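Notebook, Tonthorpe workshop
June, Sunday, started 8.40

Hide glue, second batch of trials. Carrying on from the clamping notes. Marek Slanina asked whether the short open time is down to the glue or to the room, so today was the same glue at two strengths with everything else held steady as far as the room allows.

Stock: beech offcuts from the Dellis chair job, planed both faces on Friday's setting and left in the rack overnight. Grain straight, no knots in the joint area. Rejected the piece with the blue stain at one end.

Glue: Kosar pearl, from the opened sack. Soaked in cold water, then warmed in the small pot. Mix A is the usual one by weight. Mix B is A with extra water, enough that it runs off the brush in a string and does not drop in beads. I should have weighed the extra water and did not. To be repeated with a figure against it.

Pot thermometer still reads 2 degrees high against the glass one. Corrected in the table on the bench sheet, not corrected on the pot label.

Procedure, each joint: brush both faces, wait, close, rub twice along the grain, clamp. Wait times taken by stopwatch from the first brush stroke. Marek closed, I timed.

Observations before clamping:

Mix A skins early. At the shortest wait it still wets the other face. At the middle wait there is a dull patch at the edges, and the rub feels gritty. At the longest wait it would not slide at all and I scrapped that pair.

Mix B stays glossy through the middle wait. More squeeze-out, thinner, and it found its way down the legs of the clamp. Wax the clamp bars next time.

Warming the faces first with the lamp made more difference than the change of mix. One pair only, so no conclusion yet, but worth a set of its own -- possibly before the humidity set. Lamp at a hand's width, face warm to the back of the fingers.

11.15. Window closed after the draught moved the shavings. Pairs done before that are marked D on the end grain and should be compared among themselves.

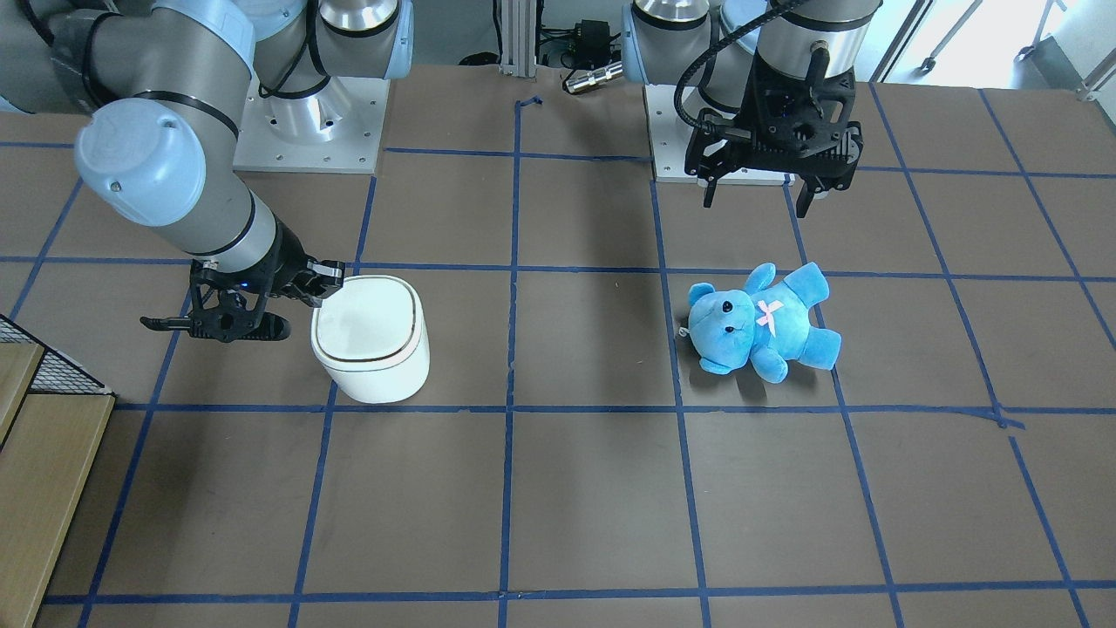

White bin, lid closed, on the taped table.

Afternoon. Cleaned down with hot water, no scraper. Brush from mix B came clean, brush from mix A needed a second soak. The Cormier brush is shedding and I have picked 3 bristles out of one glue line, so that pair is also suspect.

Clamps stay on until tomorrow. Then trim flush, mark the break line, and load in the bench press in steps up to 100 kg. Record whether the failure is in the wood or in the glue, and look at the broken face under the magnifier before anyone handles it.

To do:
Weigh the water for mix B.
New label for the pot.
Full set with warmed faces, both mixes.
Ask Marek for his old figures on ash -- they were taken in winter and the room was colder.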